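We use cookies to remember your basket. Accept / Manage

Katow hand kit, black, left and right pair

I started on these because I wanted a two-armed helper in my spare room and couldn't find hands that would fit the arms I'd already built. Three rebuilds later they're good enough to sell, so here we are!

You get both hands, the tendon cord, a Bodent driver board and my wiring notes (scruffy, but they're all there). Each hand weighs 412 g and the cable tails are 700 mm, which reaches my elbow joint with a bit of slack. Allow 5 evenings for the build, more if you've never strung tendons before – the thumb is fiddly and I still swear at it.

The pair is £525. Arms aren't included, sorry.

I try every grip in the simulator before I let the real motors loose, and the Wusorico model files come with the kit so you can do the same. Plates and round things are what I practise on most.
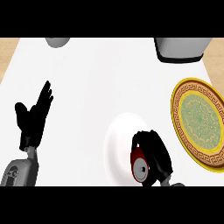
Simulator view: right hand gripping the round red object over the white plate, left hand open.

Spare fingertips are on the Kavanagh parts page. Next batch ships in March.

Last updated: 25/02/2025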